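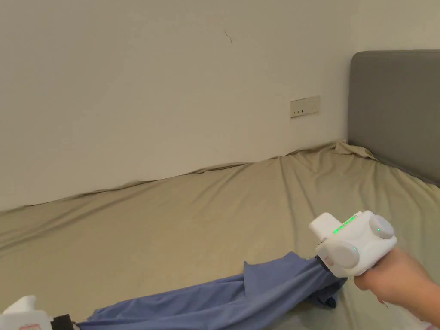 Guest rooms at Plilano are inspected before each change of occupancy and again in July, when the building is between terms. The inspection covers the sleeping area, the fixed furniture, the electrical points and the linen. Beds placed lengthwise against a wall require particular attention. Where a wall plate sits just above the line of the mattress, close to the headboard, as it does in this room, the inspector must confirm that bedding does not cover it and that it can be reached without moving the bed. The short dark scratch on the wall above is recorded as cosmetic and needs no repair order.

Sleeping Area Safety Checklist
Inspector: Shazia Kiani
Date: Dec 9, 2018
Type of inspection: Change of occupancy

Mark each item Pass, Attention or Fail. Any item marked Attention or Fail must carry a comment. Items marked Fail must be corrected before the room is released.

SECTION A. WALLS AND WALL PLATES

A1. Wall surface free of damp, loose paint and cracks.
Result: Pass
Comment: One thin diagonal scratch, slightly right of center. Surface otherwise plain and smooth.

A2. Wall plate firmly fixed, with no cracks or scorch marks.
Result: Pass
Comment: Checked by hand with the mattress pulled forward. No movement in the plate.

A3. Wall plate clear of sheets, blankets and pillows.
Result: Attention
Comment: Plate is clear at present, but the sheet rides up a little along the wall. The sheet is to be tucked down fully on the wall side.

A4. No extension cord run behind or under the mattress.
Result: Pass

SECTION B. HEADBOARD

B1. Headboard stable when pushed from the front and from the side.
Result: Pass
Comment: Fasteners tightened by Bodnár at the July inspection. No further work required.

B2. Upholstery free of tears, stains and exposed staples.
Result: Pass
Comment: Gray fabric in fair condition. Lower edge inspected after the mattress was moved – no damage found.

B3. Corners rounded or padded.
Result: Pass

SECTION C. BED AND MATTRESS

C1. Frame level, with all legs in contact with the floor.
Result: Pass

C2. Mattress label present and legible.
Result: Pass
Comment: Label reference entered in the Somance furniture register.

C3. Mattress free of tears, protruding springs and signs of insects.
Result: Pass
Comment: Seams examined on all sides with a flashlight.

C4. Gap between mattress and wall within the house limit of 2 inches.
Result: Pass
Comment: Measured after the mattress was returned to position. The gap must be measured again whenever the bed is moved for cleaning.

SECTION D. LINEN AND LOOSE ITEMS

D1. Fitted sheet is the correct size and secured at all four corners.
Result: Attention
Comment: Khaki-beige sheet is loosely tucked and rumpled, with a fold bunched against the base of the headboard. Remove and refit. If the sheet will not lie flat after refitting, exchange it at the linen room and note the exchange on the room card.

D2. Linen free of holes, loose threads and worn elastic.
Result: Pass

D3. Clothing and other fabric items cleared from the bed.
Result: Attention
Comment: Blue fabric item across the bed, crumpled. To be folded and taken off the bed before it is made up. Unclaimed articles go to the front office in a labeled bag.

D4. Spare blanket stored in the closet, clear of any heater.
Result: Pass
Comment: One blanket, folded, on the upper shelf.

SECTION E. CLEARANCES AND EXIT

E1. Path from bed to door at least 300 millimeters wider than the door opening.
Result: Pass

E2. Door opens fully and closes without force.
Result: Fail
Comment: Door catches at the threshold. Adjusted by Bodnár during the visit and tested again. Result after adjustment: Pass.

E3. Smoke alarm sounds when tested.
Result: Pass
Comment: Battery replaced as routine.

GENERAL COMMENTS

The room may be released once items A3, D1 and D3 have been closed. All three concern the dressing of the bed and can be handled by housekeeping in a single visit. No outside contractor is needed.

Housekeeping staff are reminded that a bed standing against a wall must be drawn forward before the fitted sheet is put on. The corners on the wall side should be fitted first and smoothed by hand toward the open side. The bed is then returned slowly, with a check that no fabric has been caught between the mattress and the wall.

Inspectors working in the Brasteseck wing should use the same form. Completed forms are kept in the front office for 5 years.

Items open: 3
Reinspection required: Yes, sections A and D only
Signed: Shazia Kiani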